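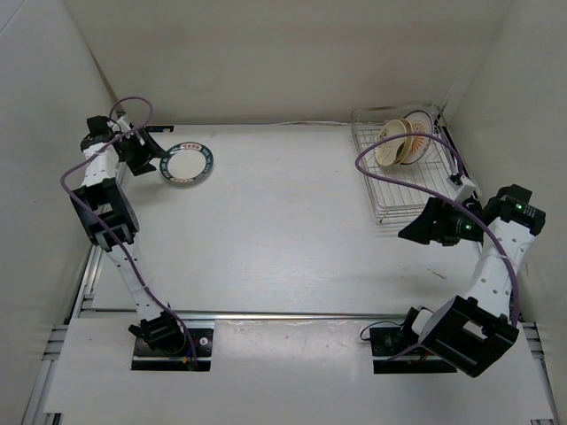 A green-rimmed plate on the table, with the wire rack in the back corner.

Keep the Rack

My sister-in-law redid her kitchen last year and gave away her dish rack. She has a dishwasher, she said, and a rack makes a counter look messy. Three months later every mixing bowl and good knife she owned was drying on a bath towel next to the sink. The towel was always damp and it took up more room than the rack had.

I think the dish rack gets treated unfairly. Kitchen showrooms leave it out. The Droltby catalog that came in February runs to 42 pages of kitchens and I did not find a rack in any of them. People spend 2000 dollars on a faucet and a sink and then feel embarrassed by the one thing that lets a wet plate dry standing up.

The plain wire kind is the one I would defend. I have owned a bamboo one, which went black at the joints, and a molded plastic one with a tray that grew something pink. Thin metal rods in a grid give water very few places to sit. Air gets at both sides of the plate. When the rack is dirty you can scrub it with the same brush you use on the pans.

Where you put it matters more than what you pay. The back corner is the right place. It keeps the front of the counter clear for work, and a rack shoved into a corner does not get bumped. My old neighbor Subbarao Pisharody kept his in the middle of the counter for years and chipped two rims reaching past it for the kettle. He moved it back and has not chipped one since, though he also bought a smaller kettle.

The usual argument against all this is the dishwasher. I have one and I run it most nights. But a plate with a colored rim or lettering on it is one I would wash by hand, especially if I could not replace it. I had a set from Lilberg with a blue border, and after a few years of machine washing the border was mostly gone. The plates still held food. I just stopped wanting to put them on the table.

Washing one plate takes less than a minute. Drying it with a cloth takes about as long again, and the cloth is usually not as clean as the plate -- mine never is by evening. Standing it in a rack takes no time at all. I put it in, go to bed, and put it away while the coffee is brewing.

If the rack bothers you when guests come, put it under the sink for the night. Mine fits on its side, next to the dish soap.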